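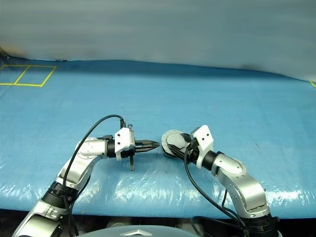

## 3. Cubierta de la superficie de trabajo

### 3.1. Material

La cubierta estudiada es una lona de plástico azul tendida sobre un tablero ancho (Figura 2). En los talleres de Bellamy y Clunley se usan desde hace años cubiertas de este tipo para proteger las mesas, aunque la elección del material se ha hecho casi siempre por precio o por disponibilidad en el almacén. El material de referencia de este trabajo es el Gellix, un laminado flexible que Gellari sirve en rollo, con un gramaje de 680 g/m². Se cortó con cuchilla y regla metálica, dejando en todos los lados un sobrante suficiente para doblarlo por debajo del canto del tablero.

Las piezas se almacenaron enrolladas sobre un tubo de cartón. En las primeras pruebas se habían guardado plegadas y las marcas del pliegue seguían siendo perceptibles al tacto varios días después de la colocación, lo que complicaba la lectura de los resultados de planitud. Ese primer lote se descartó y no figura en las tablas.

La elección de un solo color responde a un criterio de inspección. Sobre el azul se distinguen con facilidad las virutas claras, los restos de adhesivo y el polvo de yeso, que son los residuos más habituales en Clunley. En Bellamy predominan los residuos oscuros (grafito, caucho, grasa) y allí el contraste es menos favorable. No se ensayaron otros colores, de modo que las conclusiones sobre visibilidad deben leerse con esa limitación.

### 3.2. Colocación y fijación

Se compararon dos formas de fijación. En la primera, la lona se dobla bajo el canto y se sujeta con pinzas de muelle; en la segunda se pega por la cara inferior del tablero con cinta de doble cara. En ambos casos la cara superior queda libre de costuras y de ojales. El tablero se limpió antes con un paño ligeramente humedecido y se dejó secar al aire, puesto que la humedad atrapada bajo el plástico tarda mucho en evaporarse.

La lona se extendió desde el centro hacia los bordes, con la palma de la mano, sin calor ni herramientas. Una vez fijada, se dejó reposar durante 48 horas antes de la primera medida. Este periodo resultó necesario sobre todo con las pinzas: el material cede en las esquinas y hay que volver a tensarlo. Con la cinta el reajuste fue menor, pero retirar la cubierta llevó más tiempo y en un tablero de Bellamy se levantó parte del barniz de la cara inferior.

Sharada Namboodiri se encargó de la colocación en ambos talleres, con el fin de que la tensión aplicada fuera comparable. No se utilizó dinamómetro. Reconocemos que el criterio seguido, que la lona no pudiera pellizcarse con dos dedos en el centro de la mesa, es poco preciso, aunque coincide con el que aplica el personal en su práctica diaria.

### 3.3. Limpieza y mantenimiento

El protocolo de limpieza constó de tres pasos:

1. Retirada de residuos sueltos con cepillo de cerda blanda, siempre hacia el mismo lado.
2. Pasada con paño de microfibra y agua con jabón neutro.
3. Secado con un segundo paño.

Los disolventes quedaron excluidos. Una prueba previa con acetona en un recorte sobrante dejó la superficie mate y pegajosa. El alcohol isopropílico no produjo un cambio apreciable, pero tampoco mejoró la limpieza respecto al jabón, por lo que no se incorporó al protocolo.

Los cortes de cuchilla fueron el daño más frecuente en Clunley. Cuando el corte no atravesaba el material se dejó sin reparar; cuando lo atravesaba, se colocó un parche por la cara inferior. Los parches por la cara superior se desecharon pronto: el borde acumulaba suciedad y se enganchaba con el paño. En Bellamy los cortes fueron raros y la causa principal de sustitución fue el desgaste en el borde delantero, donde se apoyan los antebrazos.

### 3.4. Observaciones del personal

Al terminar la prueba se recogieron comentarios abiertos de quienes trabajan en las mesas. La queja más repetida fue el deslizamiento de las piezas pequeñas de metal sobre el plástico. Se propuso añadir una alfombrilla de caucho en la zona de uso, solución que Clunley mantiene desde septiembre y que no se ha evaluado aquí. También se mencionaron los reflejos de las luminarias del techo a última hora de la tarde.

Entre los aspectos valorados destacó la rapidez de la recogida. Roland Treloar, responsable del taller de Bellamy, señaló que la cubierta facilita el traspaso entre turnos, ya que la mesa se entrega limpia y no hay que discutir manchas anteriores en el tablero. En Clunley se prefirieron las pinzas, por la posibilidad de levantar una esquina y revisar la madera; en Bellamy, la cinta, porque las pinzas estorban al acercar el taburete. Los resultados de planitud y desgaste de ambas fijaciones se presentan en la sección 4.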